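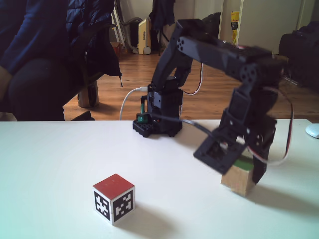

About the Gulholm bench

Gulholm is a small school workshop where people learn to keep little robot arms running. We don't build the arms from scratch and we don't write papers about them. We teach setup and upkeep: servos, brackets, wiring, gripper alignment, and the patience to do it all again when a screw works itself out.

Inna Hutsuliak started the bench in Wondadham with one secondhand arm and a bag of spare servos. Lourenço Gouveia joined that December, and he still writes most of our check sheets (in pencil first, always). Since then 499 people have come through the beginner course, and we love it when they come back to show us what they've got moving at home!

Our main teaching arm is called Lại. It has 3934 hours on the log and hardly a servo left from its first year. Every session with it starts the same way. Power off, move each joint by hand, feel for grit or slack. Look over the servo leads at the elbow and wrist, where they flex most. Snug up the bracket screws, shoulder first. Then power on, send the arm to its home pose and check each joint against the numbers on the sheet. A joint that has drifted gets its horn pulled and reseated -- please don't fix it in software and hope.

After that come the blocks. We use painted wooden ones because they're cheap, they survive a fall, and a bad grip shows up right away. Students close the gripper slowly on a block, lift it a little, and see if it twists. If it does, one side is usually seated crooked, and out come the drivers again. 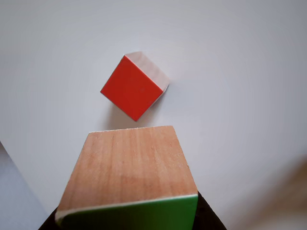
Block work at the bench: green end in the gripper, red face beyond.

The second course, Clusanau, is all repair. You get an arm with a fault in it and a log that may or may not help. Lourenço has almost 49 of these faults worked out by now, and the stripped wrist gear is still the one everybody remembers. Bring a small Phillips driver if you have a favorite. The bench opens at 9:30 a.m. and the kettle is by the door.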